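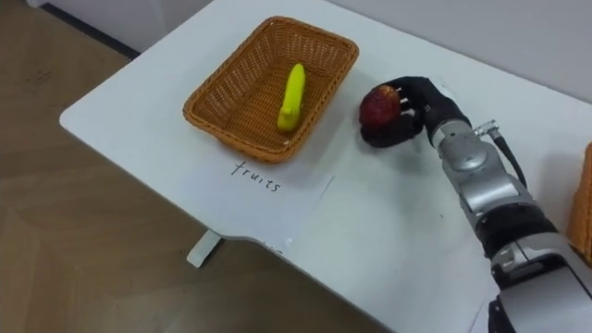
1/ Today I begin to sort the play food, and the first basket is fruits. So far it has one banana. I will write in this thread how I do it, for anybody who also has a big bag of toy food and no system.

2/ The toy food comes from three places. One part was my daughter's when she was small, one part is from a neighbor, and the last part Amnuay Limsakul gave me in March when she moved to Bremunness. All of it went into the same blue bag, and the bag went into the closet until this week.

3/ Why I sort it now: on Saturday mornings I teach a small English group for children. We play market and we play kitchen. Last time the children needed 30 minutes to find the food in the bag and only a few minutes were left for the game. This is my mistake as a teacher, so I want to correct it.

4/ My plan is 4 baskets: fruits, vegetables, bread and cakes, and "from the sea". I thought a long time about meat. There are only two sausages and one chicken leg, and I don't want to give them a whole basket. For now they stay in the bag.

5/ About the label. I wrote "fruits" by hand on a sheet of white paper, all small letters, and put the front of the basket a little on top of the paper so it does not slide away. The children learn small letters first, and for this reason I don't use capitals on any label.

6/ A friend already asked me if it must be "fruit" and not "fruits". I looked in my dictionary and both exist. "Fruit" is more common when you speak about food in general. "Fruits" is possible when you mean different kinds. With one banana it is maybe too early to say different kinds, but more will come.

7/ I will keep "fruits" because the other label is "vegetables", and for six-year-olds it is easier if both words end with s. When they are older I can explain the rest. If a real English teacher reads this and is unhappy, please write to me, I am glad to learn.

8/ The basket is woven, in a color like honey, with sides that go out a little and a thicker edge at the top. I like this edge very much. In the old plastic boxes the children always took the box by one corner and everything fell out.

9/ I bought the baskets at Rungrueang, the household shop behind the bus station. They had the same shape in a dark brown too, but on a white table the light one looks more friendly. I also wanted lids. The lady in the shop said that lids for this size are not made anymore.

10/ Somebody wrote "why not clear boxes, then you see what is inside". Yes, it is true. But when the children see everything, they don't read the label. With a basket they must read, or ask a friend, and asking is half of my lesson - "Where are the bananas?" "They are in the fruits basket."

11/ Now the difficult part. Is a tomato a fruit? My daughter says yes, from biology. The children say no, because it goes in the salad. For the market game I decide like the market: tomato is with the vegetables. The same for cucumber and pumpkin. The avocado I have not decided.

12/ The lemon I put first with the vegetables because we cook with it, and then I was ashamed and changed it. A lemon is a fruit for everybody.

13/ How I clean the plastic pieces before they go in a basket: warm water, a little dish soap, an old toothbrush for the places around the stem. Then a towel, and they stay on the towel overnight. The wooden pieces I only wipe with a damp cloth. The paint comes off if they lie in the water, I learned this with a carrot.

14/ The wooden ones are mostly from Prultwood, the kind that is cut in two halves and holds together with Velcro. Please check the Velcro before you give them to children. On some of mine it was so full of hair and dust that the two halves did not stick at all. A sewing needle takes it out very well, but you need patience.

15/ A rule for my helpers, who are also children: one person holds one thing, says the name, and puts it in the basket. If the name is not known, it goes next to the basket and we ask at the end. In this way sorting is already the lesson, and I don't have to finish everything alone before Saturday.

16/ Jirayu Saithong asked what to do with broken pieces. I keep them if there is no sharp edge. Half an apple is still good for the word "half". Half an egg also. What has a sharp edge goes in the trash the same day, because if I put it aside "to repair", it will be there next year.

17/ The table is good for this work. It is white and long, the corner is round, and on the white I can see small things at once, for example the grapes that came off their stem. The floor is light wood and there I don't see them so well. I step on them.

18/ For the other labels I will use the same pen, and then I see if the thin line is enough. From near it is nice to read. From the carpet where the children sit, I am not sure. Maybe I write the word one more time with a thick marker. I have a Lusta marker somewhere, but it was dry the last time.

19/ Question to you all: pictures on the labels or only words? The youngest in my group is five and reads only her name. I think about a small drawing beside the word, but I draw badly. My drawing of a pear was understood as a light bulb by every person in this house.

20/ Thank you for the many answers! Most of you say word and drawing. One mother had a good idea: let the children draw, and I write. So on Saturday we start with this, ten minutes, and after that we open the market.

21/ I need still for the market: play money, two shopping bags, and a small apron for the seller. Paper bags are better than plastic ones for this age. If you live near me and have an apron in a child's size, I can exchange it for a second chicken leg, which I have now found under the bag.

22/ The next basket is vegetables. I continue tomorrow after work.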